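4. Preparing the bed and first use of the Pruvance under-blanket

Before you start, check that the mattress is dry and that the switch on the controller is at 0.

1. Unroll the blanket with the Sepp label at the foot end. The cable must come out at the side, not under the pillow.
2. Pull the elastic straps over the corners of the mattress.
3. Smooth the blanket with the flat hand until no folds remain.
4. Put a normal cotton sheet on top. A patterned sheet is as good as a plain one.

Caution: Do not use pins of any kind to fix the blanket.

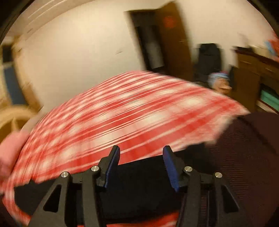 Can I leave the blanket on the bed during the summer?
Disconnect the controller first and keep it in a drawer. The blanket itself may stay under the sheet.

5. Connect the controller and select level 2. Wait 13 minutes, then feel the sheet with your hand.
6. For the whole night use only level 1. The blanket switches off by itself after eight hours.

Note: In November, or before the first cold nights, inspect the cable along its full length. If you find damage, do not repair it yourself.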